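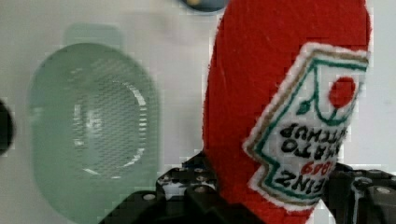

Item 81, plush ketchup bottle, label side.

SOFT TOY CHECK, PLAYROOM SHELF
Checked by: Svyatoslav Kravets
Comments column is mine. Tick boxes came with the Dinsa form.

1. Seams closed: PASS, for now
Loose fibers along one side of the red. The last sheet said "none." I doubt anyone looked.

2. Label patch firmly sewn: RECHECK
Heinz patch, embroidered tomato, 1869 in red thread. The stitching on the letters is a bit fuzzy, and I'm told that's how it came. Maybe. Pull at all the corners before signing.

3. Small parts: PASS
The tomato is thread, so there's no button to bite off. Same for the stem and leaf.

4. White edging: RECHECK
The form calls fringe "decorative." A two-year-old calls it something to chew. Trim it or explain to me why not.

5. Surface clean: NOT RATED
"Looks clean" is not a result. Wash it, then write down that you washed it.

6. Care tag readable: NOT RATED
Rocío Beltrán says there was one in February. I would like to see it.

7. Filling even, no lumps: PASS
Squeezed four times, end to end.

Overall: keep off the shelf until 2 and 4 are done. Isauro Hinojosa has the sewing kit. Initial each line separately, no brackets down the page.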